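Skollura Drawstring Bag, Small

Item group: Bags and pouches
Maker: Skollura
Sold by: Vulley Outfitters
Minimum order: 2 bags

The Skollura small drawstring bag is a plain cloth bag for shoes, swim gear, craft supplies or anything else that tends to get lost at the bottom of a bigger bag. It closes with a single cord and a spring toggle. There is no lining, no zipper and no inside pocket. We have carried it since the first Skollura catalog and it remains our best seller for school orders.

The cloth is a tight plain weave, cotton with a little polyester in it, which helps it keep its shape in the wash. Side seams are double stitched. The bottom corners are turned in and stitched again where the cord passes through, as this is where cheaper bags usually tear.

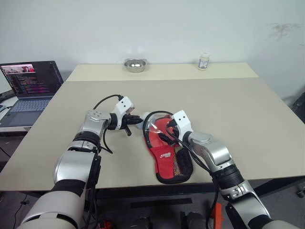 Can the bag be washed with other clothes?
Wash it alone or with similar colors the first two times, in cool water. After that it can go in with a normal load. Pull the cord tight and tie it off before washing so it doesn't wrap around other items.

Size and weight

Width, laid flat: 29 cm
Cord length: 60 cm each side
Weight, empty: 200 g with toggle and cord

The width is measured seam to seam before washing. Expect slight shrinkage the first time. If you need the bag for large shoes, order the Holub size instead - it uses the same cloth and cord but has a squared bottom.

Colors

Red, navy, forest green, gray and natural. Red and navy are kept in stock all year. The other colors are made in batches and may take longer to ship. The natural color is undyed and varies a little from one batch to the next, so order all you need at once if they have to match.

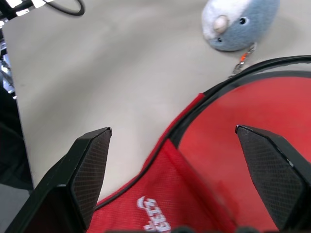 Printing and name labels

One-color printing is available on the front panel. Send your artwork as a line drawing, without shading or photos. White and black ink are included in the printing price, and other ink colors carry a setup charge. Printed bags can't be returned unless the print is faulty.

A sew-in name label can be added to the inside of the hem. Labels are supplied by Grastel and come blank. A laundry marker works well on them, a ballpoint pen does not.

Care

Machine wash cool. Do not bleach. Hang to dry with the mouth open. Iron inside out if the bag is printed. Take the toggle off before ironing near the hem.

Spare parts

Cords and toggles are sold separately in packs of 2. To fit a new cord, tie one end to the old cord and pull it through the hem. The toggle changed in February - the new one is slightly wider and fits both old and new cords.

Shipping and returns

Orders of stock colors leave the warehouse in almost all cases the next working day. Unprinted bags can be returned unused, with the tag attached, for a refund or exchange.

Page updated 18th June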